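POL 219 Local Government and Decentralization
Handout 8: Who pays the town? Transfers, own revenue, and the gap

Notes typed up from the lecture plus what I didn't get to. Read before section. Brodie Mahuika is taking both sections this time, bring questions to him first.

1. Where we left off

Last handout = powers on paper. What a town council may do by statute. Today = money. A council with a long list of duties and no cash has duties only. Keep the two lists apart in your head:
assigned functions (water, drains, local roads, street lights, primary school buildings)
assigned revenue (property tax, market fees, licenses, whatever the upper tier passes down)
They almost never match. The difference is the vertical gap. Write that term down, it's on the final.

2. Three kinds of transfer

Formula grant. Comes every year, size set by a rule: population, land area, sometimes a poverty measure. Council can plan on it. Hard for a minister to play favorites once the rule is law, though the weights get fought over every time.

Conditional grant. Money with a label. Spend it on drains or send it back. Upper tier likes these. Councils complain, take them anyway.

Discretionary grant. Someone in the capital decides. See the Karkach case below.

Not a transfer, but gets mixed up with them: shared tax. Town collects, upper tier takes its cut, or the other way round. Check who sets the RATE. If the town doesn't set the rate it isn't really own revenue, whatever the budget calls it.

3. Case A: Karkach district

19 town councils, one district board over them. Until the reform, almost all capital money was discretionary. Councils run by the board's majority party got theirs early in the year, the rest got theirs late or not at all. 4 councils had no capital money for two years running. Roads first, then school roofs.

Reform put in a formula. What changed:
timing evened out fast
amounts evened out slowly, there was a "hold harmless" clause so no council could lose money in the first years
requests to the board did not drop. Councillors still traveled in to ask. Why? Discuss in section. Hint: look at who approves the project drawings.

Rampersad's point (Unathi Rampersad, reading 3) is that the formula moved the bargaining from the grant to the paperwork. I think she's right about Karkach and overstates it elsewhere. You can disagree with both of us in the essay.

4. Case B: Cillero

Opposite problem. Cillero has decent own revenue, a port and a market, and hardly any transfer. Property roll hadn't been updated in 16 years. So the old houses near the center paid next to nothing and new buildings at the edge paid full rate. Council knew. Revaluation was put on the agenda and pulled three seperate times, always before an election.

Lesson people usually draw: weak capacity. But the valuers were there, the maps were there. It was a political choice not to use them. Watch for this in your own cases, "capacity" gets used to cover alot.

5. When the ministry goes away

Short one, we ran out of time. If a national ministry for local government is merged into a bigger department, what do towns lose? Possibly a seat in the budget talks. Possibly a layer of approvals they won't miss. Depends on:
who inherits the grant lines
whether the audit unit moves too or gets dropped
whether there is a finance commission set up by law (if yes, merger matters less)

Thibodeaux county is the comparison in the textbook chapter. Skim it. The table on staffing is good, the conclusion isn't supported by the table.

6. Terms

vertical gap / horizontal gap (between towns on the same tier)
hold harmless
earmark
soft budget constraint: council overspends, expects a bailout, gets one
fiscal effort: what the town raises compared to what it could raise

7. Reading and essay

Reading 3 (Rampersad), all of it. Reading 4, only the part on Drokent and the water fee. Skip the appendix.

Essay: pick Karkach or Cillero. Argue whether the main obstacle was rules, money or politics. 4 pages, double spaced. Use at least one budget line from the data sheet and say which year its from. No general history of decentralization in the intro please, get to the case.

Due at start of lecture in April, date is on the course page. Late work goes to Brodie, not me.
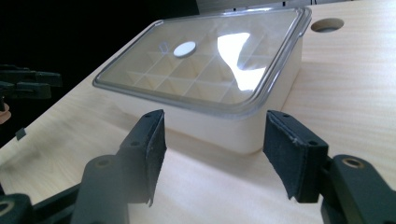
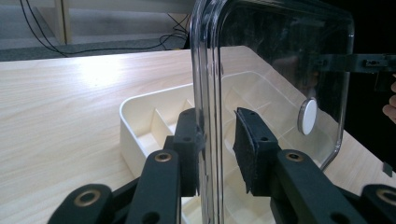
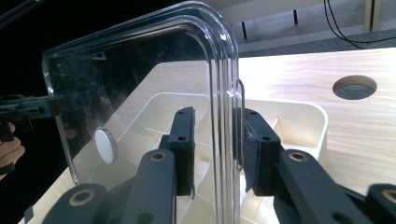

Figs. 1 to 3. Tabletop views with gripper; clear plastic panel or lid held at the edge in 2 and 3.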